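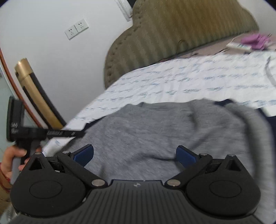
Wammont asked at the last visit whether a jumper left on the bed counts as a fail. It doesn't, as long as somebody is in the middle of folding it. Left overnight it goes down as a comment under item 4.

BEDROOM CHECK
Property: Larari House, upper floor
Checklist version used: Amow short form
Day: Thursday, morning
Result: passed with comments

1. Bed frame and headboard
Headboard fixed firmly to the frame: Yes
Fabric and buttons sound: Yes
Comment: Upholstered headboard, olive-brown, with a scalloped top. The row of studs round the border should be felt by hand at each check. Dust collects in the channels, so use the soft brush and keep the vacuum nozzle off the fabric.

2. Mattress
Label readable: Yes
Turned since last check: No
Comment: To be turned before the next check. Two people for this job.

3. Sheets
Clean: Yes
Corners tucked: Partly
Comment: White sheet with the small blue wavy marks. The fitted sheets in this pattern come up short on the deeper mattresses. Chauke can supply the deeper size, order line 286. Wash at 40 until the new ones come.

4. Clothes on the bed
Put away or being folded: Being folded
Comment: Grey knitted sweater. Fold it flat, sleeves in first, and store it on a shelf. Do not hang knitwear, the shoulders drop. Nothing to be laid over the bedside lamp at any time, including to dim it.

5. Lamp and sockets
Lamp at least 30 cm from bedding: Yes
Bulb within the rating on the shade: Yes
Extension lead under bed: Found, removed
Comment: Second time for the lead. Charge phones at the wall socket by the door.

6. Floor and walkway
Clear width from bed to door: 74 cm
Rug flat with grip underneath: No
Comment: Grip mat has worn through at one corner. Rug rolled up and put in the cupboard until replaced.

7. Window
Opens and closes: Yes
Restrictor working: Yes
Blind cord in its cleat: Yes
Comment: Handle stiff. Oil it.

8. Smoke alarm
Sounded when tested: Yes
Comment: Battery changed anyway. Old one in the recycling tub downstairs.

9. Wardrobe
Fixed to wall: Yes
Doors close: Left one sticks
Comment: Almost 52 hangers on one rail is too many and the rail is bowing. Take the coats out first.

Actions before next check
Turn mattress. Order deeper sheets. New grip mat. Oil window handle. Move coats to the landing cupboard.

Next check due in March.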